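Je tiens de ma grand-mère une habitude dont je ne me suis jamais défaite : avant de donner de l'argent à une œuvre, demander à voir les comptes. Elle le faisait sans gêne, à la sortie de la messe, avec son sac sous le bras, et le curé de Berier — un homme patient, paix à son âme — finissait toujours par aller chercher le cahier.

J'y repense depuis que notre paroisse et la salle de prière de la rue Tsoukalas ont décidé de partager un local pour la distribution des repas. Vous avez sans doute entendu les soupirs, des deux côtés d'ailleurs. Les uns craignent qu'on perde son âme, les autres qu'on perde la clé de la réserve (ce qui est déjà arrivé, en 2007, et on en parle encore !). Pour ma part, je trouve l'idée excellente, et même un peu tardive.

Areeba Jafri, qui a porté le projet dès le début, m'a montré le budget de la première année : 4000 euros, loyer compris, pour quatre soirées par mois. C'est peu, et c'est pourtant plus que ce que chacune des deux communautés pouvait réunir seule. Je ne vois pas quel principe de foi nous obligerait à faire moins bien séparément.
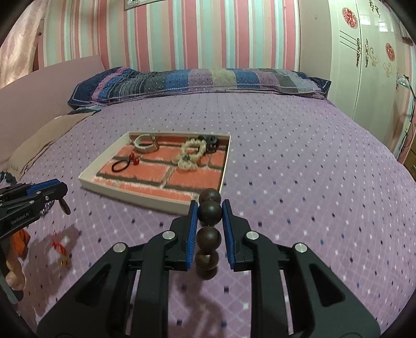
*Des perles de bois brun foncé, enfilées sur un cordon.*

On m'objecte que la prière va se diluer dans l'intendance. Je comprends cette inquiétude, je l'ai même partagée un temps, quand je voyais partir les soirées du chapelet au profit des réunions de planning. Mais enfin, ceux qui épluchent les carottes à Lirnosari depuis six ans prient aussi, certains en silence, d'autres en chantant assez faux, et je n'ai jamais remarqué que leur ferveur en souffrait.

Dalibor Tóth voudrait une charte écrite, avec les fêtes de chacun, les jours de jeûne, ce qu'on cuisine et dans quelle casserole. Il a raison, et j'espère qu'on la signera avant décembre, parce que décembre est toujours un mois où tout le monde promet et où personne ne relit. J'y ajouterais volontiers une ligne sur les comptes, affichés à l'entrée, lisibles sans lunettes si possible.

Pour le reste, venez donc voir un soir, vers dix-neuf heures, passage Rekham. Il y a de la soupe, et il manque encore des bras pour la vaisselle.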